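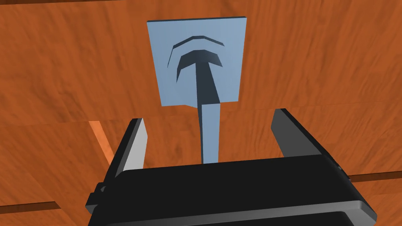 Guided snowshoe and sledge outings: questions we get a lot

Is the full-moon outing really under a full moon?
Sometimes. We schedule by the lunar calendar, and clouds don't read it. If the sky is covered you walk with a headlamp and the price stays the same.

The old Dudano brochure said "no fitness required." True?
No, and we took that line out. The Berkik loop climbs 579 feet, and most of that comes in the first hour. If stairs bother you, pick the valley route.

Do I need the expensive boots the rental shop recommends?
Probably not. Any waterproof boot that covers the ankle will fit our bindings. The shop at Zinton rents boots for $19 a day, and we get no cut of that.

Will we see wildlife?
Don't book for it. You'll likely see tracks. Companies that promise moose are selling you a maybe.

Can kids ride on the sledge?
Yes, up to 40 pounds, with an adult pulling. It's harder work than it looks on the downhill.

What does "all-inclusive" cover?
Guide, snowshoes, poles and soup at the Thiele hut. It does not cover tips, transfers or travel insurance, so we stopped using the word.

When does the season start?
We take bookings from October, but early dates depend on snow. Above 3,000 feet it usually holds — usually. If we cancel, you get a full refund. If you cancel within a week, you get half.

Are the online reviews real?
Ours are, as far as we can tell. Read the bad ones first.

Page last updated May 23, 2025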